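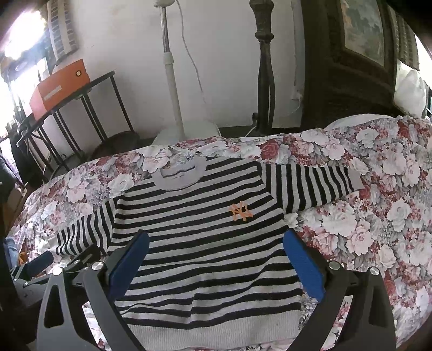 Folding chunky jumpers – drawer or shelf?

Posted 1/13/26 in Wardrobes and Drawers
5 replies

hirnach_lass
Evening all. I'm finally going through the winter knits and I've got as far as my son's stripy one, black and light grey with the little orange NY on the chest. It's laid out flat on the bed and I'm dithering. I've always done sleeves in, then bottom up to the collar, but the wide ribbed waistband makes such a lump that the drawer won't shut. How does everyone else manage theirs?

Reshma Motaung
Hello love! Lay it face down first, smooth it with your hands, then bring each side in to the middle with the sleeve folded back down on itself. After that go in thirds from the hem. The rib ends up inside and you get a nice square parcel. I did 2 drawers this way in September and they've stayed lovely.

G_Fajardo
I'd roll it. Same start as Reshma, but roll from the collar down and stand it on end. You can see every jumper at once, and the stripes make it easy to spot.

Ingegerd
Sorry Gerardo, I can't agree about rolling, not for knits. My mother rolled everything and the cuffs all went wavy. Flat on a shelf, heaviest at the bottom, and don't pile them too high.

G_Fajardo
Mine have been rolled for years and the cuffs are fine! Perhaps it depends how tightly you do it – I keep mine quite loose.

hirnach_lass
Thank you both, I didn't mean to start a row. Tried Reshma's thirds and the drawer shuts, just. The collar still puckers a bit, does that matter?

Reshma Motaung
Not a jot, it'll drop out once he's had it on for ten minutes. If it bothers you, pull it gently into shape before you turn the jumper over. And do save the top drawer for the thin ones, the thick ones always catch on the runners in mine.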